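Why Cotton Towels Become Stiff After Line Drying
Student project report, Textiles and Household Science
Nusrat Lashari
Supervisor: Rhonda Paquette
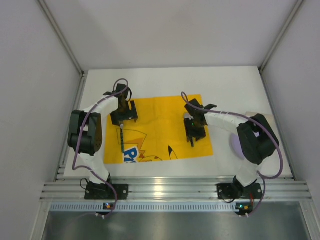

Why does a cotton towel feel stiff when it dries on the line?
Mostly it is the small amount of water that stays in the cotton. This water holds the fibres to each other, and when no movement breaks these contacts, the whole cloth becomes hard like a thin board.

1. Background

I grew up in a house without a dryer, and my mother always shook the towels before she folded them. When I moved to residence on Henriques Street I used the dryer in the basement and noticed that my old towels became soft again. I wanted to know if the softness comes from the heat or from the movement.

The older explanation, which I heard from many people, is that detergent stays in the cloth and becomes hard. Hard water is also blamed. In my reading I found that cotton washed in clean water without any detergent can also become stiff, so the detergent cannot be the full answer. Cotton is made of cellulose, and cellulose attracts water strongly. Some water remains bound at the surface of the fibre even when the towel feels dry to the hand.

2. Materials and method

I used 17 hand towels, all white cotton terry of the same size, bought from one shop. One was kept aside unwashed for comparison. The other 16 were divided into four groups:

Group A – line dried indoors, not touched
Group B – line dried indoors, shaken by hand every hour
Group C – tumble dried with heat
Group D – tumble dried with no heat

All towels were washed at 60 degrees with the same liquid detergent, half of the dose on the bottle, and rinsed two times. The drying room in the Drarkell building was kept at around 21 degrees. I could not control the humidity, which is a weakness of the project.

For stiffness I used the overhang test. A towel is pushed slowly over the edge of a table until its front end bends down and touches a sloped board. A longer overhang means a stiffer towel. I measured each towel at both ends and took the average. Then classmates were asked to touch the towels with their eyes closed and put them in order from soft to hard.

3. Results

Group A was the stiffest in both tests. Group C was the softest, but the difference between C and D was smaller than I expected. Group B was in the middle. In the touch test, 68 per cent of the answers placed a Group A towel as the hardest.

One towel in Group B fell on the floor during the second hour and was washed again. I kept its result because it was close to the others in the group.

4. Discussion

The results support the idea that movement is more important than heat. The towels in Group D had no heat at all and were still much softer than those on the line. Shaking by hand helped, but once in an hour is probably too little – the fibres have enough time to join again between the shakes.

I also tried, outside the plan, to rub one stiff towel between my hands for a minute. It lost a good part of its stiffness, without any washing. I did not measure this properly and it should be repeated.

5. Limits and next steps

The number of towels was small and I used only one kind of cotton. Ms. Paquette suggested comparing with linen and with a cotton and polyester blend. I would also like to dry a group outdoors on a windy day, when the wind does the work of the shaking. The outdoor line behind the residence is free again in April.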